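Ornard bench arm, report to the Kopecký small grants fund, June

You paid for two arms and a shelf to put them in front of. The arms exist in the garage in assorted bags. In simulation they are practically employed.
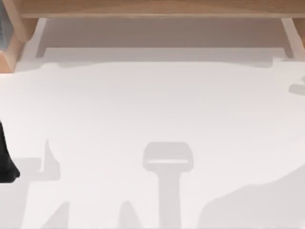
Overhead view, shadows on.

Shadows took most of the month. The old Skodeck scene had none, and everything seemed to float.
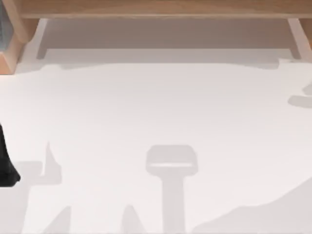

Overhead view again. Black part at left is as far in as it gets.

We have run 208 approach moves so far. Two ended inside the furniture – a talent the real arm will not share. The cabinet now counts as solid, drawer handle included.

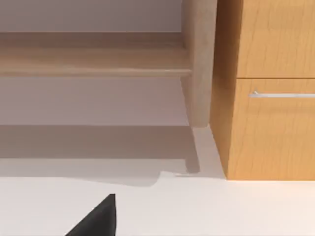 Spending is under budget, mainly through not buying things. The Matel motor drivers are still on order, and the supplier has stopped guessing when.

Next comes the perforated rack on its wood block, then the same rack in the garage, where the floor is less shiny and considerably less level. 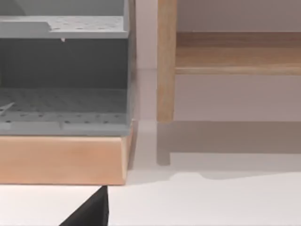 Project lead, Ornard
(also purchasing, also sweeping)

Please release the second payment when convenient. Before the drivers arrive would be ideal.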